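October 2, 2022

Rain until lunch. Walked to the allotment at Trondilwood anyway and lifted the last of the potatoes, mostly small. The slugs have had a good few. Kaisu Nieminen was on the next plot and gave me a bag of garlic to plant in November. She paid 152 for her shed, second-hand, and it still leaks at the back.

Home by 2. Wrote to the landlord again about the rent.

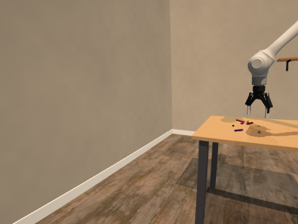

Beige walls, white skirting board.

Read more of the Varela book with my tea. I have got as far as the move to the coast and find it slow, but I said I would finish it before Þröstur Steinarsdóttir wants it back.

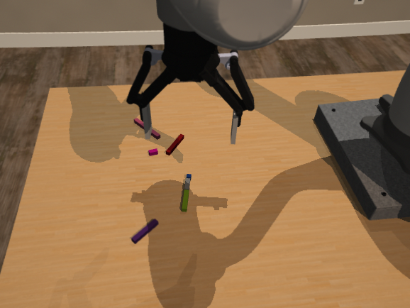 The garlic is in the cupboard under the stairs in a paper bag. Kaisu says to break it up only on the day it goes in, points upwards, a hand apart. I must buy string and a new trowel.

Did the accounts after supper. There is about 1,000 left for the winter once the gas is paid, less than last year. I will put off the new coat.

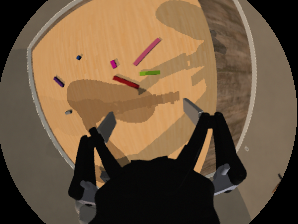
Þröstur rang at nine. Her knee is better and she is back on the early bus to Mavwood. She will come for soup next week if the trains run. Bed at ten.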